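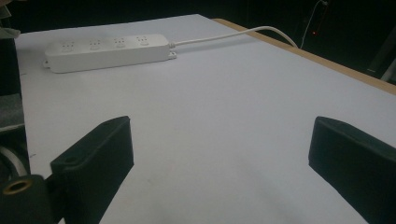 2021-01-30, bench 2

Read the Flerent draft on hand-held gripper recording again, all 13 rules of it. Begoña wants comments from everyone before it becomes the lab standard. Mine are mostly complaints.

Rule 1, clear the table except for the task object. Fine. Power strip only, four outlets, nothing plugged in, set back near the far edge with the cord going off over the side. But the rule doesn't say whether a cord counts as part of the object. Leopoldo says yes, Dayana says tape it down or it doesn't count. With tape we'd be teaching the arm that cords don't move. I left it untaped and wrote that in the log.

Rule 4, "adequate and uniform light." Adequate for whom? We ran dim. White strip on a white top is poor contrast and I would like the draft to give a lux value or drop the sentence. Debora borrowed the meter in November and it's still over at Serra, so no reading from me.

Rule 5, dark background, no distractions. The little red indicator light behind the table is still in view, and so is a hanging cable. Does either one matter? The draft says "should be avoided" and gives no test. I'd want to see one policy trained with and one without before I spend an afternoon hanging cloth.

Rule 7, start every take with the fingers open and nothing between them. Agree, and easy to check afterwards. Only rule so far I'd sign as written.

Rule 9, inspect finger pads every 6 takes. Where does 6 come from? Asked Liliana, who thinks it was copied over from the Vilter checklist, and that was written for suction cups. Our pads are black and matte and I can't tell wear by eye on a black pad. Need a feeler or a pull test. Otherwise people will tick the box and go on.

Rule 12, the operator certifies that the take is "representative." Strike it. I have no idea what I'd be certifying.

The 2,754 takes in the Nallell set were recorded before any of this existed, and the draft treats them as compliant. On whose word? Either audit a sample or label them as older. Told Begoña, she said put it in writing, so this is it.

To do:
- get the meter back from Serra
- ask Leopoldo for the wording on cords
- pad pull test, two sets, old and new
- rule 5: find out if Dayana still has the no-cloth runs

Not signing the draft until 4, 9 and 12 change.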